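January 26, 2021

Up before six, no reason. Still dark and the street was frozen over again. I made coffee and decided today would be laundry, all of it, because the basket in the hall has been full since the weekend and I was down to my last clean towel.

The washer was slow. It's the old Dronard that came with the apartment and it stops in the middle of the rinse if the load is heavy. I split everything into four loads. The darks went first, then towels and sheets, then whites, and the reds last by themselves. I learned that one the hard way when I moved in and had pink dish towels for a year.

While the second load was going I called the Horrocks office about the dryer vent. They said someone would come by in March. I wrote it on the calendar but I don't believe it. The dryer works, it just takes two cycles to get a sheet dry, and the little room gets so damp that the paint is coming up behind the door.

Lunch was the rest of the bean soup and toast. Too much salt in the soup. I keep forgetting the canned broth already has plenty.

I did the folding in the living room in the afternoon, on the gray sofa, since the bed was stripped and the table had the Closcombe paperwork all over it. Towels got folded in thirds so they fit the shelf. The sheets I never get right, the fitted one is a ball no matter what I do, so I put it at the bottom of the stack where I don't have to look at it. Socks took the longest. Two left over with no match, and I put them back in the drawer anyway.

The reds came last. The shorts are easy. Fold them over, fold them again, and they make a small, roughly rectangular bundle with the waistband along the top. The Bulls jersey is harder. It won't hold a crease, and the letters on the front are big, so if they get folded wrong they show a line the next time it's worn. What I do now is lay it face down, bring the sides in and fold up from the bottom.

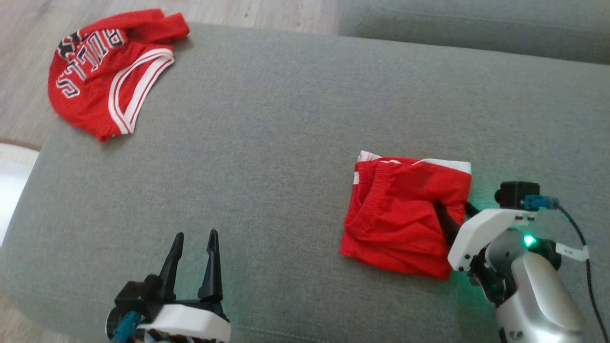
I did the shorts before the jersey, which is the order I always go in, small things and then the ones that need more room. I should probably do it the other way and get the hard ones over with. By then it was after four and getting dark, and I had to turn the lamp on.

The closet shelf is a mess, so putting things away took as long as folding them. I pulled out two sweaters I haven't worn since we lived in Amcombe and put them in the bag for donation. The bag has been by the front door since before Christmas. I need to find out whether the drop-off place is even open these days.

Made the bed with the clean sheets. Ran the vacuum over the rug and under the sofa cushions and found a pen and a good deal of popcorn.

Eggs for supper. It started snowing a little after that, very fine, not sticking to the road yet. Tomorrow I have to finish the Closcombe forms and buy detergent, there is maybe one load left in the bottle.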